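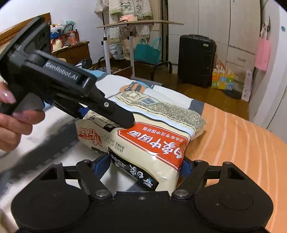

Help > Pantry > Dried Noodles > FAQ

Jul 2, 2022
By Nhi Huỳnh

Storing dried noodles: frequently asked questions

Do unopened bags need a second container?
No. A sealed bag can go straight on the shelf. Use a lidded container if the cupboard has had moths or is next to the stove.

How should bags be placed?
Flat, label up, no more than 7 deep. Dried noodles break under load, and the bottom bag breaks first.

Where is the date on Chinese brands such as 白象?
Placement varies by brand and by product. Check the small print on both faces and along the seams. Some packages give a production date with the shelf life stated separately, so the two have to be added.

What about opened bags?
Fold the top over twice, clip it, and write the opening date on the clip tag. The Mistemo 15 cm clip covers the full width of most bags.

Can broken noodles be used?
Yes, in soup. Shorten the cooking time and test a piece early.

Can different noodles share one container?
Only if the thickness matches. Cut out the cooking directions and keep them inside the lid.

Corrections to this page go to Hiếu Diệp.

Related
Rice bins: sizes and seals
Labeling a Tralitz shelf
Pantry moths: cleaning steps
Clusteck rack load limits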